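外来診察室・処置室 安全点検表(コメント付)
Doltdenクリニック 2階外来区域
対象月:10月 点検者:Ekene Bashir、Deisy Muñoz 確認者:Mohit Pant
判定区分:適=基準を満たす/要=期限を定めて是正/否=使用停止

1. 患者確認と診療情報の伝達

1-1 氏名と生年月日の二項目による本人確認
判定:適
コメント:受付、診察前、採血前の3か所で実施。採血前の確認は患者本人に名乗ってもらう方式に統一済み。

1-2 アレルギー歴の記載
判定:要
コメント:抽出した診療録のうち、未記入欄のあるものが3件。「なし」と「未聴取」が区別できない。問診票の様式を改め、未聴取の場合は理由欄への記入を必須とする。担当Muñoz。

1-3 再診患者の訴えの記録
判定:要
コメント:同一症状で複数回受診した患者について、前回からの変化が本文に書かれていない例がある。「著変なし」のみの記載は不可。患者の言葉をそのまま残す欄を使用すること。家族からの申し出も同じ欄に記入し、申し出た者の続柄を付記する。

1-4 検査結果の未確認一覧
判定:適
コメント:一覧は毎朝8時30分に出力。依頼医が不在の場合の代行確認者も掲示されている。代行者欄の更新日が古いため、次回までに書き直すこと。

1-5 紹介状および返書の管理
判定:適
コメント:返書未着の督促は医事係が実施。督促の記録は紙台帳と電子台帳の両方にあるが、紙台帳は来期で廃止予定。

2. 診察室

2-1 診察台の固定と昇降
判定:適(第1、第2診察室)/否(第3診察室)
コメント:第3診察室の診察台は下降時に途中で停止する。再現性あり。使用停止札を掛け、Kjærgaardに修理を依頼した。修理完了まで第3診察室は問診のみに使用。

2-2 手指消毒剤の設置と期限
判定:適
コメント:容量600mLのものを各室に1本。開封日の記入あり。第2診察室の1本はポンプの戻りが悪く、その場で交換した。

2-3 転倒防止
判定:要
コメント:第1診察室入口の敷居見切り材に浮き。高さはわずかだが、歩行器の前輪が掛かる。仮止めの上、営繕に連絡済み。

2-4 患者の脱衣と私物の取扱い
判定:要
コメント:脱いだ衣類の置き場が室によって異なる。診察台の足元に置かれていた例があり、医療者の動線と重なる。衣類は台の上に平らに広げるか、畳んで所定の場所に置く。ポケット内の物品は患者本人に確認を依頼し、職員が取り出さない。貼付剤や補聴器の置き忘れが過去にあるため、退室時に声かけを行う。
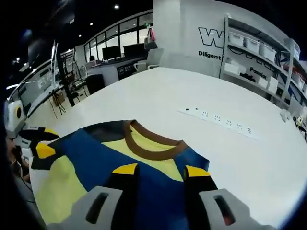
図1 白い台に平置きしたTシャツ(青・淡黄、襟は茶)

2-5 プライバシーカーテン
判定:適
コメント:レールの脱落なし。洗濯周期の表示あり。第2診察室の丈がやや短いが、基準内。

3. 処置室

3-1 救急カート
判定:要
コメント:封印番号1188。点検簿の番号と一致。ただし、封印の付け替えを記録した者の署名が一行抜けている。内容物は全数照合し、不足なし。喉頭鏡の点灯確認済み。署名の件は本人に確認の上、追記ではなく訂正扱いとする。

3-2 酸素配管および流量計
判定:適
コメント:漏れなし。Risitton製流量計の目盛は正面から判読可能。予備は棚の下段に移動した。

3-3 鋭利器材の廃棄容器
判定:要
コメント:交換基準線を超えた容器が採血台横に1個あった。点検中に交換。午後の採血が集中する時間帯に基準線を超えやすいため、13時の確認を日課表に追加する。

3-4 薬品保冷庫の温度記録
判定:適
コメント:記録に欠落なし。警報の発報試験を実施し、受付側の端末でも鳴動を確認した。扉パッキン下部に軽度のひび割れ。次回点検で再評価。

3-5 床の配線
判定:適
コメント:前回指摘の延長コードは撤去済み。

4. 避難および非常時対応

4-1 避難経路の幅
判定:要
コメント:廊下南側に検体搬送用カートが常置されている。点検時、壁面から355mm張り出していた。車椅子どうしのすれ違いに支障がある。置き場をリネン庫前に変更し、床に表示を貼ること。

4-2 呼出しボタン
判定:適
コメント:便所、更衣室、処置室の全数を作動確認。便所2の表示灯は暗いが点灯する。電球を手配した。

4-3 停電時の手順書
判定:要
コメント:掲示版と共有フォルダ版で連絡先が一致しない。掲示版にある設備業者Drundtonの番号は旧番号。共有フォルダ版を正とし、掲示を差し替える。

4-4 消火器
判定:適
コメント:圧力指示は正常範囲。処置室前の1本は標識が扉の陰になるため、標識のみ上方へ移設済み。

5. 患者・家族からの申し出の処理

5-1 受付記録
判定:適
コメント:口頭の申し出も書面と同じ様式で記録されている。

5-2 回答期限の遵守
判定:要
コメント:期限を過ぎた案件が1件。診断経過の説明を求める内容で、主治医の回答待ちのまま止まっていた。期限の前日に担当者へ通知する設定を加える。遅延の連絡は当該家族に電話で行い、Fogh医師が同席のうえ面談の日程を調整中。

5-3 再発防止策の現場への周知
判定:要
コメント:朝の申し送りで読み上げているが、午後勤務者への伝達経路がない。申し送り簿に既読欄を設ける。

6. 前回指摘事項の残り

・更衣室の手すりのがたつき:是正済み。
・待合の掲示物の更新:未了。担当を看護部から医事係に変更。
・処置室の時計の遅れ:是正済み。診察室側の時計と照合した。

7. 是正の分担

第3診察室の診察台、見切り材:Ekene Bashir
問診票の様式改訂、13時の容器確認:Deisy Muñoz
停電手順書の掲示差替え、廊下カートの移設:Ingvar Snorradóttir
申し出案件の期限管理:Kári Fogh

「否」とした項目は、確認者の署名があるまで使用を再開しないこと。「要」の是正結果は本表の写しに記入し、2階看護師控室の綴りに戻す。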